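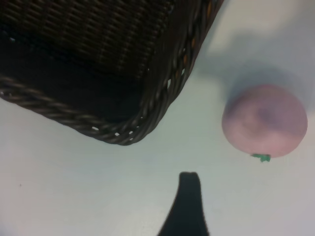 The basket that ate my hallway

I went to Gurnley in August for a lampshade and came home with a basket. It was on a trestle outside Plundura, the second-hand place by the bus stop, dark as treacle with a fat braided rim, and I'd paid for it before I'd thought about where on earth it would live. Wicker does this to me!

First it sat by the front door and filled up with post, gloves, a bike pump and 2 odd slippers. Then I tried it for towels (too deep, you end up fishing for a flannel). Now it's got the bread in it on Sunday-best days and the wool the rest of the time, and I've stopped moving it about.

If you're tempted, have a good feel of the rim before you buy. That's where old ones go first, especially at the corners, where everybody grabs them. Press the weave with your thumb and listen for cracking. Dust it with a dry paintbrush, working along the strands, and if it's a bit creaky give it a light mist of water and let it dry well away from the radiator. Mine had crumbs in it that weren't even my crumbs.

Dark wicker looks lovely on a pale table, but it does show every bit of fluff. I keep the paintbrush in the drawer underneath.

609 shares | 2 comments

Contact us | © Nudov Magazines | Back to top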